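Orienteering for children: how to find your way with a map

Orienteering is a sport where you run or walk with a map and look for certain places in the forest. These places are called controls. You must visit them in the right order, and you choose yourself how to go from one to the next. The person who visits all the controls correctly in the shortest time is the winner, but many people only walk and are very happy with it.

I have written this page for the children who come to our beginner mornings in Cerkatby wood. Most of them are between seven and ten years old. Parents may read it also.

What do you need?

You need very little. Put on shoes which can become dirty and which hold well on the foot. Long trousers are better than short ones, for there are nettles and brambles near the Purgate side of the wood. At the start you receive a map, a compass and a small plastic stick for your finger. We lend the compass and the stick, and you give them back at the end.

You also need a whistle. It is not for playing. If you are hurt, you blow six times, then you wait one minute, and then you blow six times again. Whoever hears it must stop the race and go to help, even if this person is winning.
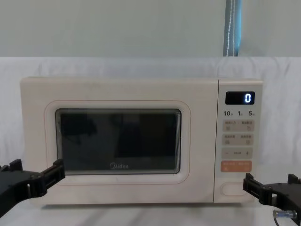

The map

An orienteering map is different from the map in a car or in a telephone. It shows much smaller things. A big stone can be on it, or a ditch, or a single tree that stands alone in a field. Somebody has walked through the whole wood and drawn all this, and it takes many days of work.

The colours are important, so please learn them before you come.

White is forest where you can run easily. Many children think that white means nothing is there, or that it is snow, but it is ordinary forest with good space between the trees.
Green is forest with many bushes and young trees. The darker the green, the slower you will go. In dark green you should not try to run at all.
Yellow is open land, for example a meadow.
Blue is water: a lake, a stream, a marsh or a well.
Brown shows the shape of the ground. The thin brown lines are called contour lines.
Black is used for paths, rocks, fences and houses.
Purple is your course. Nothing in the real forest is purple on the map, so you can always see quickly where you have to go.

The contour lines are the most difficult part. Imagine that you pour water around a hill made of sand. The edge of the water makes a line around the hill. Pour more water, and it makes another line a little higher. If you look from the sky, you see one ring inside the other ring. Where the rings are close together, the hill is steep. Where there is much space between them, the hill is gentle and your legs will be thankful.

You can try this at home with a potato. Cut it in half the long way and lay the flat side on a board. Ask an adult to cut it into slices of the same thickness, like the floors of a house. Draw around the biggest slice with a pencil, then put the next one in its correct place on the drawing and draw around it too. When you have finished with all the slices, you have a map of Potato Hill.

Turning the map

This is the first skill, and in my opinion it is the best one. The map must always be turned so that it agrees with the land. If the path in front of you goes to the left, then the path on the map must go to the left as well. If you change direction, you do not turn the map together with your body. The map stays with the land, and you walk around it.

The writing can be upside down. This is no problem at all. Lev Karpenko has run in this wood since he was small, and he told me that he has never in his life read the name of the lake the right way up.

You can use the compass for help. The red end of the needle shows to the north. On the map there are thin straight lines which also go to the north. Turn the map until the lines and the needle go in the same direction, with the top of the map where the red end is. Keep the compass away from iron things such as gates and cars, or the needle will tell you something wrong.
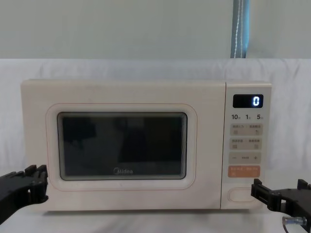
A cream-coloured microwave oven on a white cloth.

Put your thumb on it

Fold the map so that it is small and you see only the part you need. Now put your thumb on the place where you stand. When you walk, the thumb walks also. At each new thing which you recognise, a crossing or a bridge, you move the thumb to this thing. Then you stop for one second, look down, and you know already where you are. If the thumb sleeps, you will have to search the whole map with your eyes, and this takes very long.

What does a control look like?

It is a flag with three sides, orange and white, made of cloth. Each side is 30 centimetres wide and 30 centimetres high. It hangs on a stand or from a branch. Next to it is a small box with a hole. You put your plastic stick into the hole, and the box makes a beep and a little light. Wait for the beep! Every year some child is too fast, and then the control is missing in the result, and there are tears.

On each box there is a number. On your paper you find the same number beside the control which you are looking for. Let us say that your second control has the number 33. You find a flag, but on the box is a different number. Then it belongs to another course. Do not put your stick in, look at the map again, and think about what is near you.

On the map the start is a triangle and the finish is two circles, one inside the other. Each control is the middle of one circle. It is exactly the middle, so please do not look for the flag on the purple line.
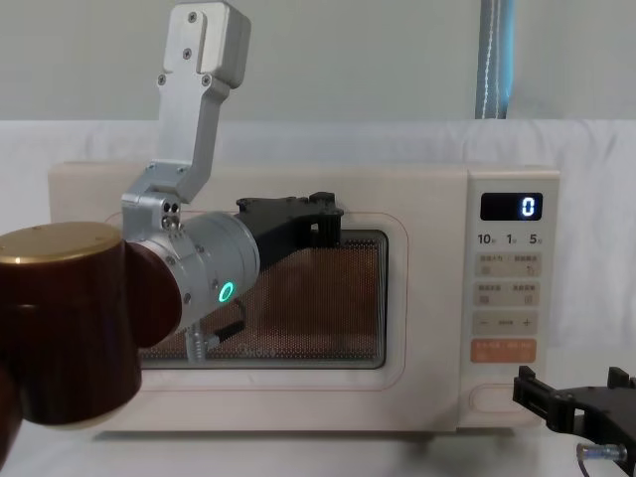 Is it permitted to follow another child?
It is not forbidden to be in the same place, but following is not a good idea. The other child has maybe a different course, and then you will arrive at a control which you do not need, and you will not know where you are on the map.

How to choose your way

Between two controls there are usually several ways. The straight line is the shortest, but it can go over a hill or through the dark green. A path is longer and you can run on it quickly. The beginner course is made so that you can stay nearly always beside something long: a path, a wall, a fence or a stream. We call this a handrail, like the rail on a stair, although you do not hold it with your hand.

It is also good to know what comes behind the control. On our course the fourth control is a big stone at the path, and after it there is a stream. If you come to the stream, you have gone too far. Turn back and go slowly.

How far have I gone?

In the forest everything feels longer than it is. For this reason orienteers count their steps, but only each time the left foot touches the ground. I need 33 of these double steps for fifty metres when I walk. You will need more, as your legs are shorter. You can measure it on a football field with a friend, and it is better to do it two times, for the first time everybody makes too big steps.

The beginner course in Cerkatby wood is 915 metres if you measure straight from one control to the next. Your feet will do more than this.

What to do when you are lost

Every orienteer gets lost, the best in the world too. First stand still. Running makes it worse. Turn the map to the land with your compass. Then think of the last place where you were completely sure, and ask yourself in which direction you left it. Look for something big near you, for example the edge of a field. If this does not help, go back to the last sure place, if you can see how. There you begin again.

On our mornings the Atville road is on the south side of the wood, and Levchenko meadow, where we have the start and the finish, is beside this road. If you are tired or you do not find anything, go south until you come to the fence in front of the road. Stay on the wood side of the fence and follow it to the left. It will bring you to the meadow.

And everybody must come to the finish, also the ones who have stopped in the middle. If you go home without telling us, we will search for you in the wood until dark.

Practise in your own room

Draw a map of your room as if you were a fly on the ceiling. Put in the bed, the table, the door and the window. Use a thick line for the walls. Then ask somebody to hide a spoon and to mark its place on your drawing with a circle. Turn the drawing correctly before you take the first step. When this becomes too easy, draw the whole flat, or the garden or the school yard.
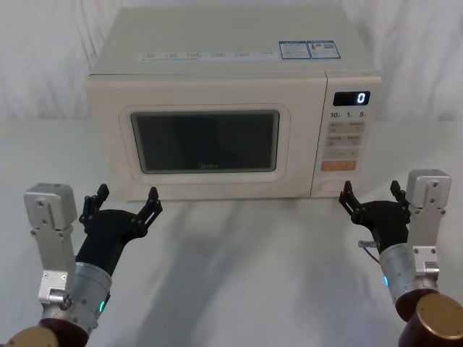
Elisa Bianchini wrote to me that her two sons did the spoon game every evening for one week, and that the younger one always forgot to turn the drawing and went to the wrong wall. She put a sticker on the north wall and another one on the top of the paper, and after this it went well. She asks if the children may take their own drawing pins and make such a mark on the real map.

Please do not use pins, but a sticker on the north side of the map is allowed, as long as it does not cover any part of your course.

The next beginner mornings are in April. You can come alone or in a pair, and the children under seven walk together with an adult. Bring something to drink.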